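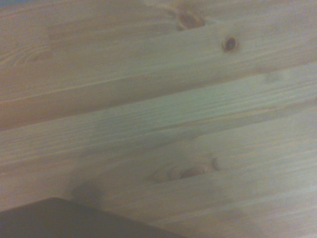

Dima Saab wrote in to ask if the Plustero oil is worth it over the cheap stuff, and whether it goes yellow. Short answer, yes and a little.

Longer answer. Had the Plustero hardwax oil on a pine top since May. Matte version. Two coats, thin. I mean thin — first try I put on way too much and it stayed tacky for two days, had to wipe it back with a rag and start over.

Smell: strong for an evening, then gone. Open a window.

Coverage is good. The small can did the top and both edges with plenty left. Sand to 128 they say?? No idea who sells 128 grit, I used 120 and it was fine.

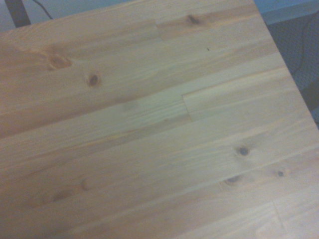
Second coat goes on a lot easier than the first, takes maybe half the oil. Left it overnight between coats. Coffee rings wipe off if you get to them the same morning. Red wine, not so much. Had to rub that spot with a grey pad and dab more oil on, blended in ok by the next day. Try doing that with varnish.

Bad stuff. The lid. Dries shut, every time, I ended up decanting into a jam jar. And the instructons are tiny, German on one side, English squeezed in underneath. Price is up too, 25 for the small can at Pruvar, more at the hardware store.

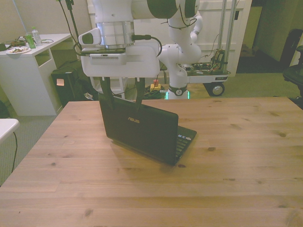
Nisreen Ghanem used the Dreßler one on her desk and says it dries harder but shows every scratch, and she'd go back to Plustero if she did it agian. Havent tried Dreßler myself so can't compare.

Would buy again. Four out of five, one off for the lid. Skip the brush they sell with it, sheds hairs. Old T-shirt works better.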